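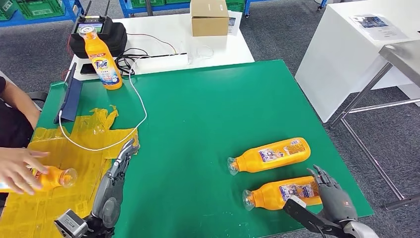 How much does the height of a simple wire antenna matter on the 40 meter band when the station is only on the air for an afternoon? In our trials it mattered more than transmitter power, and the gain was easiest to hear on the longer paths.

4.2 Antenna height and signal reports

We had gone into the work expecting the ground to be the main story. The Sekau site is a grassy ridge that stays damp well into May, while Stasau is dry gravel beside an old quarry road, and most of us would have bet a good lunch on Sekau. Both sites used the same half-wave dipole, the same Lestumen tuner and the same length of feed line, so that whatever differences we heard could fairly be laid at the door of the location and the height of the center support.

Over the full set of sessions we logged 186 contacts. At the lower mast setting, stations within a few hundred miles came in very well at both sites – often better than they did with the wire raised – and it would be a mistake to call the low dipole a poor antenna. For a regional net it is a lovely thing. Past 3,000 kilometers, though, the reports fell off quickly, and several calls to the Cárdenas station went unanswered until the mast was put back up.

Figure 4. Median signal report against path length for the two mast settings, both sites combined. Paths longer than 3,000 kilometers are grouped in the last bin.

The difference between the two sites was smaller than we had hoped to show, and with the mast raised it nearly vanished. We suspect that local noise hides part of it, as the quarry road has a power line along its eastern side, and we come back to this in Section 5.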